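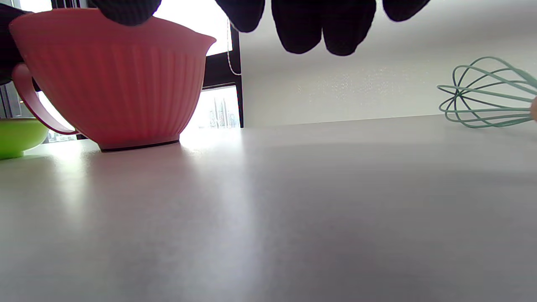
The pink bowl, Fidby kitchen.

Siyabonga Du Plessis wrote the procedure on the back of a gas bill. Item one: the pink bowl is for batter. Item two: the green bowl is for egg whites and must be free of grease. Item three concerned the whisk and had been crossed out by his aunt.

Zuzanna Sadowski read it twice. She had inherited the house at Fidby, the recipe and the tenant, in that order of usefulness.

"It says 700 grams of flour," she said.

"The scale stops at 698. Then it blinks."

She weighed the flour in two portions and recorded both on the bill. The batter required a rest of one hour. The aunt had never specified a temperature, only a shelf – second from the top, beside the window that stuck.

At the end of the hour Zuzanna lifted the cloth and tilted the bowl toward the spout. The batter moved slowly.

"Is that correct?" she asked.

Siyabonga turned the bill over, looked at the amount due, and turned it back.

"She used to say it was late," he said. "Every time."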